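Zwischenbericht an die Förderstelle
Projekt Bandska - Sortieren und Aufarbeiten gespendeter Kleidung und Stoffe
Stand: 12.10.2022
Berichterstattung: Raelene Goodwin

Der Bericht schließt an die Mittelanforderung vom Frühjahr an und umfasst die Annahme, die Sortierung, die Lagerung und die Weitergabe der Textilien. Die Abrechnung der Sachkosten liegt als Anlage bei.

Annahme und Bestand

Seit Projektbeginn wurden 1.652 Teile angenommen. Davon sind 984 sortiert, gefaltet und im Bestandsbuch eingetragen. Weitere 172 Teile wurden ausgesondert, weil der Stoff zu dünn oder zu stark verfärbt war. Der Rest liegt unsortiert im Nebenraum und soll bis Ende November durchgesehen sein. Der Rückstand ist größer als geplant. Ursache sind zwei Haushaltsauflösungen im Sommer, bei denen Kleidung und Haustextilien gemeinsam und ohne Vorsortierung abgegeben wurden.

Arbeitsablauf am Sortiertisch

Katsuhiko Kubo hat den Ablauf im August umgestellt. Früher wurde eine ganze Kiste ausgeleert und der Haufen von oben abgearbeitet. Jetzt kommen nur noch wenige Stücke gleichzeitig auf den Tisch. Jedes Stück wird auseinandergezogen, von beiden Seiten geprüft und erst dann gefaltet. Gestreifte und gemusterte Stoffe werden getrennt abgelegt, da sie in der Nähgruppe unterschiedlich verwendet werden.
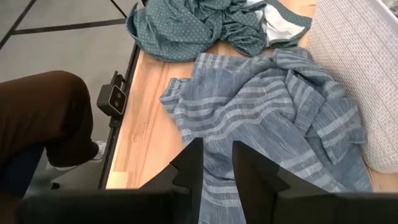
Lesezeit: 2 Minuten

Auf dem hellen Holztisch liegen ein blaugrau gestreiftes Tuch und weiter hinten ein dunkel blaugrünes Stück mit kleinen hellen Punkten, beide noch ungefaltet. Locker gewebte Stoffe wie der gestreifte machen beim Falten die meiste Arbeit. Sie verziehen sich an den Ecken und müssen vor dem ersten Knick glatt gestrichen werden. Horațiu Bratu hat dafür eine kurze Anleitung geschrieben, die am Arbeitsplatz aushängt. Bei dicht bedruckten Stoffen fallen kleine Flecken leicht durch, deshalb wird hier zusätzlich die Rückseite kontrolliert.

Lagerung und Weitergabe

Die gefalteten Teile gehen in beschriftete Regalfächer. Die Etiketten von Grolteo halten auf den älteren Kisten schlecht und werden nach und nach durch Anhänger ersetzt. An die Nähgruppe Arai gingen bisher 11 Lieferungen. Takeshi Honda hat für die Gruppe zurückgemeldet, dass vor allem größere Stoffflächen ohne Nähte gebraucht werden - Tischtücher, Vorhänge, Bettwäsche. Diese Stücke werden seit September gesondert gelagert.

Abweichungen vom Plan

Die Schulung zum Ausbessern kleiner Schäden konnte noch nicht stattfinden. Wakana Sekiguchi übernimmt sie nun im November, die Räume sind reserviert. Mehrkosten entstehen dadurch nicht. Eine zweite Lampe für den Sortiertisch wurde aus dem Posten Kleinmaterial beantragt.

Nächste Schritte

Abbau des Rückstands im Nebenraum, Durchführung der Schulung, Abgleich des Bestandsbuchs mit den Regalfächern. Für Rückfragen zum Bestand ist Katsuhiko Kubo zuständig, für die Abrechnung Raelene Goodwin.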